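Setting Your Hop-Up Without Losing Your Mind (or a Full Bag of BBs)

Posted by Callum Galbraith, November 25, 2025

Every game day at Godardale starts the same way. Someone fires three rounds, watches them sail over the treeline, and announces that the gun is broken and they need a new barrel. They don't need a new barrel. They need to turn a small wheel, slowly, in the correct direction, which for some people is harder than buying a barrel.

The hop-up is a little rubber sleeve (the bucking) with a bump that presses on the top of the BB as it leaves. That puts backspin on it, and the backspin holds it up. Too little pressure and the BB drops like a pea off a fork. Too much and it climbs, stalls and goes to visit the neighbours.

What you need

Eye protection, on your face. A safe lane with a proper backstop. The BBs you plan to play with, same weight and same brand. A charged battery. A friend to stand beside you and say "high" or "low" in a tired voice. Mine is Leif Lie, who has the tired voice down perfectly.

Before you start

Pick your BB weight first and stick to it. Heavier BBs need more hop, so if you set everything up on the light ones and then borrow a handful of heavies at lunch, you get to start over.

Clean the barrel. Magazine out, shoot the last round clear into the backstop, battery disconnected, hop turned all the way off. Then run a bit of dry patch down on the cleaning rod until it comes out the same colour it went in. Go easy near the bucking and keep silicone oil away from it. An oily bucking grips nothing, and you will spend an hour adjusting a part that has resigned.

Find the adjuster. On most M4 types it sits under the dust cover or behind the fake bolt. On AK types it's usually a slider, which moves whenever you look at it. If yours has no marks, put a dot of paint pen on the wheel so you know where you began.

Setting it

1. Turn the hop fully off. Load one magazine and set the gun to semi.

2. Stand up straight, hold the gun level and fire five shots, with a breath between each. They should drop early. If they curve left or right, check that the hop unit is seated squarely before going any further.

3. Add a small amount of hop, two clicks or a nudge if yours doesn't click. Fire five more.

4. Keep doing that. Resist the urge to crank it. You are looking for a long flat flight that sinks gently at the end.

5. When the BBs start to rise partway along, you've gone past it. Back off until the rise just disappears.

6. Now aim at something torso-sized at 33 metres. Our lane has an old Arance drum that has heard every excuse. Adjust by the smallest amount you can manage until you hit it without aiming at the sky.

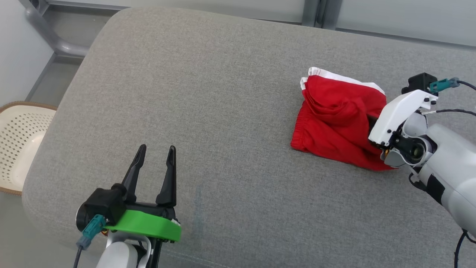

Red with a white band, folded.

7. Fire another full magazine on semi and leave the wheel alone. A new bucking needs to settle. I put 276 rounds through a fresh Lotiton bucking last January before it stopped changing its opinion, and it was cold enough that I changed a few of my own.

Cold matters, by the way. Rubber stiffens up, and a setting that was lovely in the garage may be wrong by the time you've walked to the field. Check it again outside.

When it still won't behave

BBs curve to one side: The bucking is twisted or the barrel has turned in the hop unit. Strip it down, line up the ridge on the bucking with the groove in the barrel, put it back.

One shot flies well, the next one flops: Usually grease on the bucking, or cheap BBs. Wipe the one and throw out the other.

The setting drifts while you play: The wheel is too loose. A wrap of plumber's tape or a thin O-ring behind the gear adds enough drag. Eulalia Cabral has been running hers on a scrap of bicycle tube for two seasons and it holds better than mine.

No effect at full hop: The nub is missing. Check the bench, then the floor, then the treads of your boots.

One last bit of housekeeping

Chrono after you've set the hop, using the same BBs. More pressure on the BB can change the reading, and Horacio Toledo at the chrono table isn't interested in what it said at your house.

Next time: shimming a gearbox, with Bautista Retamal, who has offered to bring the shims if I bring the coffee.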